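ok so I've decided that a flat surface near where people walk in is basically a magnet. You clear it, you go make coffee, you come back and it has stuff on it again

this week's project (very glamorous, I know) is sorting out the small stuff that ends up on the marble-look top. Chips, toys, keys, all of it. I'm going to post as I go so that I have to finish

starting point:

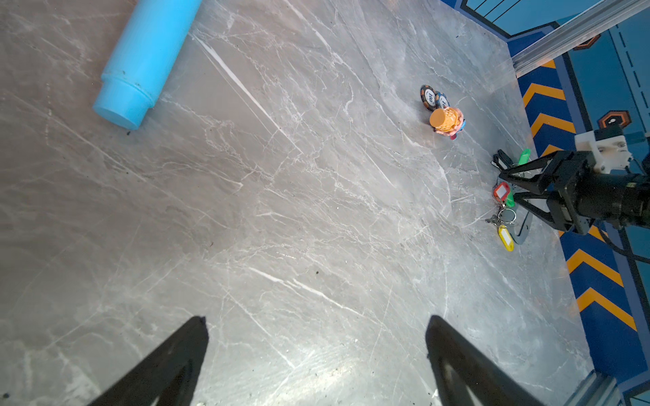
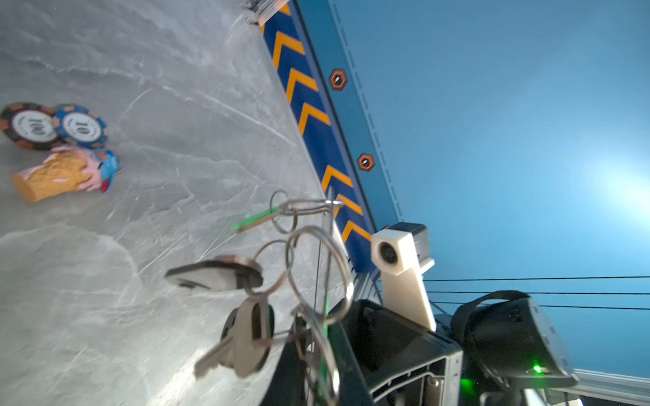 gray marble look, little toy, poker chips that say 100. The keys are in both

let's talk about the poker chips first because they are the worst offenders. They come from the set we use for Mok, which is a card game we learned on vacation and then got way too into. We don't even play for money! We play for who has to do dishes

the set came from a thrift store for $3, no lid on the case, so of course the chips wander. I've found them in coat pockets. I've found them in the cereal. One went through the dryer and sounded like a horse

also I love that they say 100. A hundred what?? In our house it's a hundred dishes

new rule: chips go back in the case before anyone stands up from the table. I put a fat rubber band around the case since there's no lid. It looks terrible and works great

toys next. I don't know how a household ends up with this many tiny toys. Party bags, I guess, and those machines by the exit at Mustetti where we get pizza. You put in your quarters and now you own a small thing forever

the ice cream cone one is my favorite and I'm not giving it up. Pink scoop, waffle cone, very cheerful. It does nothing for anybody. It's staying

I did try the thing where you put everything small in one big bowl. Do not do this. It took me about a day to turn it into soup – batteries, hair ties, a button from a shirt I don't think we own anymore, and you still can't find the keys

so what I've got now is separate little dishes. The shallow kind, like for soy sauce. One for toys, one for coins and bits, one that's just for keys and is NOT allowed to have friends

oh, keys. Keys are a whole post. The ring had gotten so heavy that it was pulling on the ignition, which my mechanic had Opinions about

went through them one at a time last night around 9. Bike lock from a bike that's gone. Mailbox key for unit 211, where I haven't lived in ages (sorry, unit 211). One mystery key that fits nothing and I tried it on everything including the piano

the mystery key goes in an envelope marked "mystery key" because I know exactly what would happen the day after I tossed it

a few people asked about colored key covers and yes, do it! Or nail polish on the top part if you're cheap like me. Being able to grab the right one in the dark with a bag of groceries on your arm is worth the five minutes

also split rings. Why do they multiply? I had rings holding other rings. Took the extras off and my thumbnail will never be the same. Tip somebody gave me: use a staple remover to open them. Life-changing, I'm annoyed I'm only learning it now

cleaning part. Veiny gray marble patterns hide crumbs SO well, right up until the light comes in low and then you see every speck. I bought the Jeluvness spray because it was on sale and it's fine? Smells like a pear. Warm water and dish soap did the same job for me

dry cloth after, though, or you get streaks. I skipped that the first time and had to redo the whole thing

total time including the keys: more than 25 minutes, and a chunk of that was me reading the back of the spray bottle

someone recommended the Gukus app where you log your chores and a little cartoon goose gets happier. I downloaded it. The goose is already disappointed in me and I haven't even set a password

update from the next morning: the key dish has keys in it. Only keys!! The toy dish has toys in it and also one poker chip, so we had a family talk

next up is the drawer under the phone charger and I'm a little scared of it. If you have a system for cords that isn't a zip bag full of other zip bags, please tell me in the replies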